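Old laptops, new curtains: how I fell for heating a room with waste heat
March 30, 2018 | Posted in Home, Energy, Tinkering

I've been meaning to write this one up for weeks, and a wet afternoon and a large pot of tea have finally made it happen.

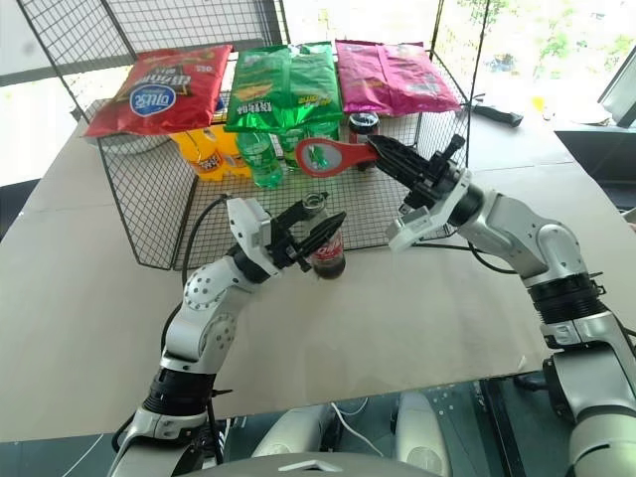
So, waste heat! If you'd told me a year ago that I'd be spending my evenings reading about server rooms and swimming pools, I'd have laughed. But I went to a talk in Villalobos last August, mostly to keep my brother-in-law company, and I came home with four pages of notes and a head full of pipes.

The talk was by Loretta Szabo, who works on small heating schemes, and her starting point was so simple that I was cross I'd never thought of it. Nearly all the electricity that goes into a computer comes out again as heat. The sums, the emails, the cat videos, the coin mining, the lot. A machine that draws 200 watts is warming the room in very much the same way as a 200 watt heater would. Then we pay for more electricity to run fans and chillers to get rid of it. Madness!

She showed us the plans for Skarkuldale, where a modest data hall sits next door to the public baths. The idea is to run the warm water from the cooling loop through a heat exchanger and use it to take the chill off the pool before the boiler has to do anything. I loved this. I asked far too many questions and had to be moved along by a very polite man with a microphone.

Anyway, I don't own a data hall. What I do own is a back bedroom with a desk in it, a north-facing window and a radiator that has never really tried. I also had two elderly desktop computers that I'd been using for Tranov, a volunteer computing project where your machine chews through bits of climate modelling while you get on with your life. They used to live in the cupboard under the stairs, heating up nothing but the hoover and my walking boots.

You can see where this is going. I moved them upstairs.

I borrowed a plug-in meter from Warrick Henare (thank you, Warrick, I will give it back, I promise) and left it on for the whole of one cold spell. The pair of them together used 424 watts when they were working flat out, and with the door shut and some decent lined curtains up, I didn't turn the radiator on in there at all. I sat in that room in a normal jumper. For anyone who knows that room, this is big news.

Now for the part where Fletcher Trevaskis took me to task, and quite right too. He pointed out in a long and very well spelled email that I was still heating with electricity, at electricity prices, when there's a perfectly good gas boiler downstairs. Per unit of heat, I'm paying more. And if I were to put in a heat pump, I'd get a good deal more warmth out of each unit than any computer will ever give me. So please don't go out and buy a rack of old servers to save money on your bills. They won't.

My answer is that the computing was going to happen anyway. I'd already decided to give those hours to Tranov, and the heat was going under the stairs. Moving it costs me nothing but the carrying. In summer I switch both machines off completely, and I've stopped feeling guilty about that – the project carries on perfectly well without me in the warm months.

What I did change after Fletcher's email was how hard they run. There's a setting that holds the processor at 70 per cent, and it makes them much quieter. I only let them go to full tilt on properly bitter days. I also cleaned the dust out of both fans, and if you have never done this to an old computer, do brace yourself. It was like shearing a small grey sheep.

The next thing I want to look at is Grestska, a scheme Ming-te Fang wrote to me about after my last post. They're hoping to put small computing units in the basements of blocks of flats and feed the heat into the hot water tank, so there's a use for it all year round. That gets past my summer problem very neatly. The questions I've sent back are about who pays for the electricity, what happens when a unit breaks down, and how noisy it is for whoever lives on the ground floor. I'll share the answers if I'm allowed to!

If your own office or library has a hot little room full of humming boxes, do ask where the warm air goes. I asked at ours and was shown a grille on the outside wall, next to the bike racks. It was lovely and toasty standing there, and I've since noticed that the bikes nearest to it are always the first to be locked up in the morning.

Comments are open below, and I'd especially like to hear from anyone who has tried this with a greenhouse. Arne Eichhorn has already asked about tomatoes, and I haven't a clue what to tell him.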